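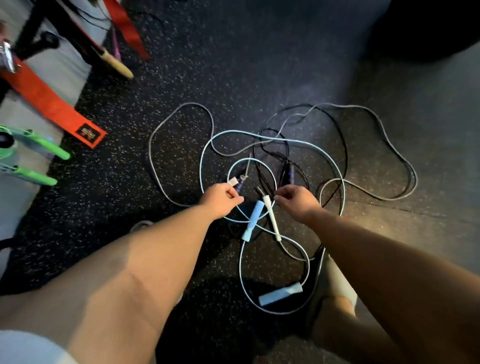
Untangling the ropes on the gym floor.

Jirayu Sukprasert
Review: Tirska jump rope, light blue

I bought this rope in November for my evening class and I have used it for 518 minutes by my training log. The handles are thick and round, good for my big hands. With my old thin ones I always held too hard and got pain in the thumb.

The cord turns evenly and I could shorten it in two minutes without tools. On rubber floor it makes little noise. On concrete I would not use it.

What I don't like: it has no strap or clip for closing. In one bag with the gray and the black rope it makes a knot every time, and the light blue is always the longest to pull out. The Stakau rope came with a small band for this.

I give four stars. For double jumps I would choose a thinner cord.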